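Kirnby workshop puts two-armed robot back in service after gripper repair

Friday, July 25, 2025

The two-armed robot at the Kirnby training workshop is running again after a repair to its right gripper and a full reset of both arms. The machine had been out of use for 23 days, most of them spent waiting for a part.

Tarkis, which looks after the robot under a yearly contract, finished the work this week. The workshop said normal bookings would start again on Monday and that groups who lost their slots would be offered new ones before the end of September.

The robot is a Vinow bench model with a fixed body and two arms mounted at the front. It is used to teach picking, placing and handing over between arms. Trainees also learn the daily checks on it, so a long stoppage affects most of the courses.

The fault first showed as a slow close on the right gripper. The fingers would start to move, stop for a moment and then carry on. At first the gripper still held what it picked up, and staff kept the robot on light work while they cleaned the slides and looked over the cable. Two days later the controller began to report a position error each time the fingers opened fully, and the arm was locked out.

Tarkis traced the error to a worn drive coupling inside the gripper. The coupling had split along one side and was slipping on its shaft. A clamp screw next to it had also worked loose, which the company said was probably the cause of the wear. The gripper had done just over 2,000 hours since it was last opened.

No spare was held at Kirnby. The replacement came from the Zeleke depot, where the first one sent was found to be for an older shaft size and had to go back. That added nine days. The workshop has now bought a second coupling of the right size to keep on the shelf, along with a set of finger pads and a spare cable for the wrist. The parts cost £135 before delivery.

Fitting the coupling took a morning. The gripper was taken off the wrist and opened on the bench, the old grease was wiped out and the slides were checked for scoring. There was light marking on one slide, not deep enough to need a new one. The clamp screw was replaced and set with thread lock, and a paint line was put across its head so that any movement will show at the weekly check.

With the gripper back on, both arms had to be set up again. The left arm had not been touched, but the two share a reference point on the body, and Tarkis resets them as a pair whenever either wrist has been apart. Each joint was driven slowly to its end stop, the zero was stored, and the arm was then sent to a set of known points and measured. The right arm was out by 2 mm at the fingertips on the first pass. A second pass, with the new gripper length entered by hand, brought it within limits.

The payload figure was checked as well. It had been left at an old setting from before the current finger pads were fitted, and the arm had been correcting for weight that was no longer there. The workshop believes this may explain a slight shake that trainees had noted in the log since spring.

Before the robot was put back to real tasks, the setup was run through in simulation. The Kirnby software holds a model of both arms and several rooms to try them in, and any change to gripper length or joint zero has to pass there first.

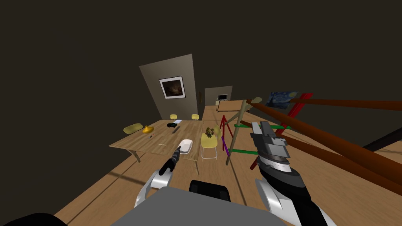

Reach and clearance were the main things checked in the simulated runs. The left arm was given a table approach and the right arm was tried in a tighter space, where long poles and crossbars leave less room for the wrist to turn. In one of the rooms used, the left gripper comes up just short of the near edge of a long wooden table with a white bowl towards the front, while the right gripper is angled up beside a rack built from coloured rods. Tarkis ran the approaches at low speed and then at the normal teaching speed, and went through the joint readings afterwards for any value close to its limit. One elbow limit on the right arm was brought in slightly as a result. The new value has been copied to the real controller.

The real robot then spent an afternoon opening and closing the repaired gripper with nothing in it, followed by a run of lifts with the standard test block. No position errors were logged. The motor current on closing was lower than in the records from before the fault, and the workshop has written down the new figure as the one to compare against.

Some changes have been made to the care routine. The clamp screw check is now on the weekly sheet for both grippers. Grease will be renewed at fixed hours, where before it was done when someone thought it looked dry. A slow close is to be reported on the day it is seen, with the motor current written beside it, and the arm is to be taken off work until the gripper has been opened.

The left gripper has the same type of coupling and a similar number of hours. It is due to be opened in September, during the break between courses, and the spare will be used if there is any sign of a split. The job is expected to take a day including the reset.

Groups with a booking from Monday do not need to do anything. The morning check will be done by workshop staff for the first week and handed back to trainees after that.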